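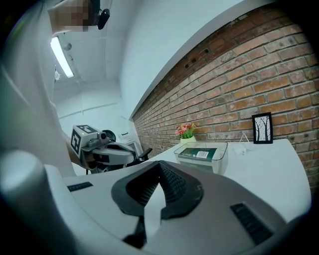

Figure 2. Reaching forward near the table, with the arm of a black office chair close to the table edge and a white unit against the far wall.

3.2 Chairs, tables and the space between them

Anyone who has spent a long afternoon in a shared workroom will know how much of the day goes into small, friendly negotiations over elbow room, and it was these that we most wanted to understand when we began our visits to Todia and Risdale. Each visit lasted 45 minutes, and we made 12 of them at each site, always with the furniture left just as we found it. We had expected the tables to matter most. In our notes, though, it is the chairs that come up again and again: pushed back, turned sideways, or left with an arm near the table edge, as in Figure 2, where a person standing up to work has a chair for a neighbor.

Larger pieces along the walls were a gentler presence. They were seldom moved during our visits, and people at both sites seemed quite fond of having a fixed corner to steer by. We come back to them in Section 4, together with the floor plans from Kuten, where the room is a good deal narrower and the chairs have no arms at all.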